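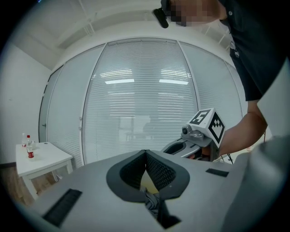 Light gray housing, cradle and side grille

Dilcombe Workshop, Ground Floor
Monthly Safety Checklist
Date: May 6, 2026
Checked by: Iman Samir
Copy to: Igor Charvát, Miroslava Urban

1. Exits and walkways
Rear exit opens fully: OK
Walkway lines visible: Needs work. Paint is worn through by the sink. Repaint before the next check.
Nothing stored on stairs: OK. The boxes noted in March are gone.

2. Fire equipment
Extinguishers in place and in date: OK
Extinguisher signs: Needs work. The sign by the paint cabinet is hidden when the cabinet door is open. Move it higher.
Alarm test: OK. Heard in all rooms, faint in the back store with the door shut. Same comment as last time.

3. Electrical
Cords free of cuts and tape: Fail. Extension cord at bench 8 has a split jacket. Tagged and taken out of use. Carola to order a replacement.
Panel clear in front: OK
Outlet covers: OK

4. Ladders and shelving
Stepladder feet and locks: OK
Load labels on shelves: Needs work. Label missing in the back store. The limit for that bay is 510 lb according to the Trandham paperwork. Print and attach.
Heavy items on lower shelves: OK, apart from a paint drum on the top shelf. Igor moved it down during the check.

5. First aid and eyewash
First aid box stocked: Needs work. Low on large bandages, no burn gel.
Eyewash bottle in date: OK. Expires in 18 months.
Contact list posted: Needs work. Still shows the old number for Miroslava.

6. Housekeeping
Floor dry and swept: OK
Oily rags in lidded can: OK
Trash taken out: OK
Lighting over benches: One tube flickers. Reported to the landlord, who quoted around 40 days for parts.

Open items go to Igor. The cord and the burn gel come first. Sign and date each line on the wall copy when it is done.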